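Learning to Cast on Grass

15 August 2018

Print this post | E-mail this post
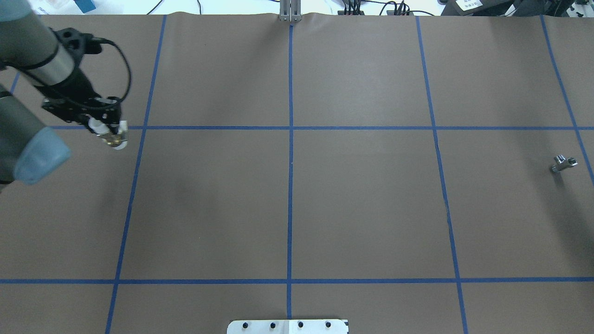 Do you need to live near a river to learn fly casting? Any patch of mowed grass will do, as long as you have room behind you and a bit of yarn on the end of the leader where the fly would go.

I live a good two hours from the nearest trout, and for years that was my excuse. Then in February I walked into El Idrissi, the little tackle shop behind the post office, to get out of the sleet, and I came out with a secondhand five-weight rod under my arm. It's a Lilix, dark green, with a cork grip that some stranger before me had worn down to the exact shape of a thumb. I love that grip! I paid $100 for the rod and the reel together and I still feel like I got away with something.

The shop threw in an old floating line, cracked in a few places, and told me to ruin that one on the grass and save my money for a good one later. So that's what I did. I went to the soccer field by the middle school every evening there was enough light, and I was terrible. The line piled up at my feet. It wrapped around my hat. A beagle ran off with my yarn and about six feet of leader, and I had to start over with a fresh one (chartreuse this time, so at least I could see it coming).

What got me over the hump was the back cast. I'd been so busy staring at where I wanted the line to go that I never once looked at where it had been. Turn your head and watch it! Open up your stance, drop your right foot back if you're right-handed, and look over your shoulder until the loop unrolls all the way. Then come forward. The first time I waited long enough, the line went out over the grass with a little hiss and landed straight, and I yelled out loud on a public soccer field.

I set myself a goal of 1000 casts before I'd let myself go near water, in sets of 200 so my elbow wouldn't quit on me. Some evenings I got through one set and some evenings I gave up halfway and went home for soup. I kept the tally in pencil inside the lid of my fly box, which had exactly three flies in it at that point, two of them gifts.

By the time I got up to the Hesodard in late spring I figured I was ready. Ha! Grass doesn't move. Grass doesn't have alders growing out of it either. I hung my first fly in a branch, and my second, and then a fish came up and ate my third while I was looking the other way digging for tippet. I felt one tug and it was gone. I drove home grinning like a fool.

The casting did hold up, though. Once I found a wide spot with a gravel bar and nothing behind me, my arm knew what to do, and I could spend my attention on the current and on where the fish might be sitting. I caught two small browns before dark, both on a plain elk hair caddis, both back in the river as fast as I could manage it with shaking hands.

Since then I've been out to Gindora Lake for bluegill, and if you're brand new I'd point you there first. They're hungry, they're pretty, they forgive a sloppy cast, and there's a long mowed bank on the east side where you can swing a rod without hooking a picnic. Take a small foam spider, let it sit until the rings go away, and give it one twitch. I can't tell you how much fun a hand-sized fish is on a five-weight.

I'm still going to the soccer field. I've started working on casting into the wind, and I'm back to looking mostly like a person fighting off bees. I finally put a new line on the Lilix too, a bright yellow one, and I keep the old cracked one on a spare spool for the grass. The beagle still comes by.

Print this post | E-mail this post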